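August
By the Plarkemthorpe Toy Library desk

Gallery: The Great Block Sort

Every August we shut the lending room, pull everything off the shelves and find out what we own. The answer is always more than the catalog says and less than the sets require. This year the catalog said 1,352 pieces of building stuff, a figure we have decided to respect from a distance.

The block table came first. We cover it in brown paper, tape it into squares and give each color its own patch, a system that holds up nicely until someone wants a place to put a coffee. Red went into the clear bin with the ribbed lid, which replaced a cardboard box that had been giving up since the Chávez Street days.
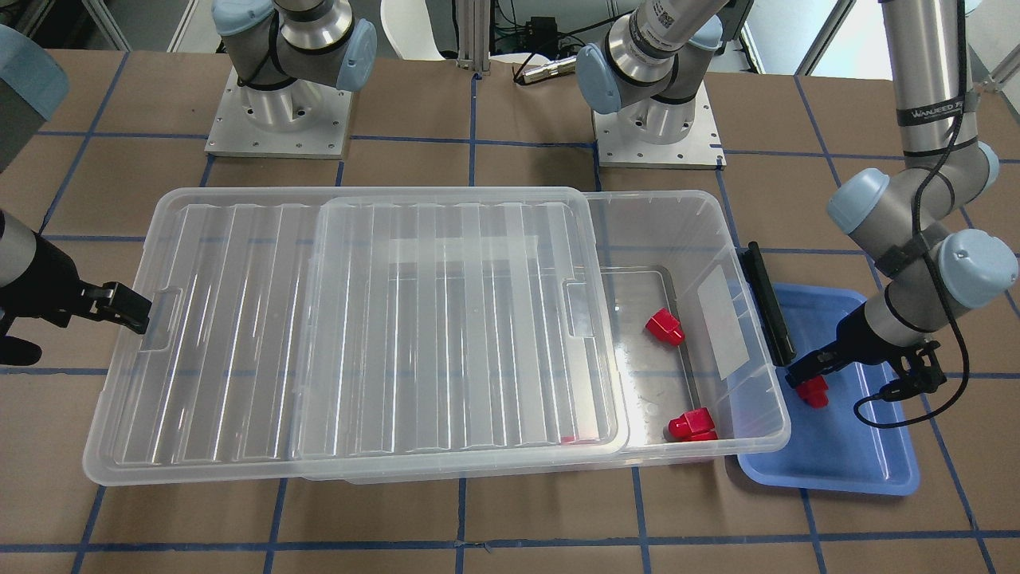

Blue was supposed to be easy. Blue had 94 pieces on paper, and the same paper claims we own two drawbridges. We own one drawbridge and a strong suspicion about the other. Green took most of an afternoon, largely spent arguing over what counts as green.

Lids got their own round. We have five that fit nothing in the building, and they will be going back on the shelf, where they have lived happily for years. If you borrowed a bin from us and it won't close, please come and try a few.

The Fumance marble run is also back in circulation, minus the long chute. Households on Akard Lane, kindly look under your couches. We ask without judgment and with a small late fee.

Lending starts again when the shelves are full, or when we get tired of sorting, probably around 2 in the afternoon.

Recent galleries
Puzzle Amnesty: What Came Back
The Akard Lane Swap Table
Repainting the Dollhouse, Again
Shelf Labels, Old and New

Contact the desk | © Plarkemthorpe Toy Library | Back to top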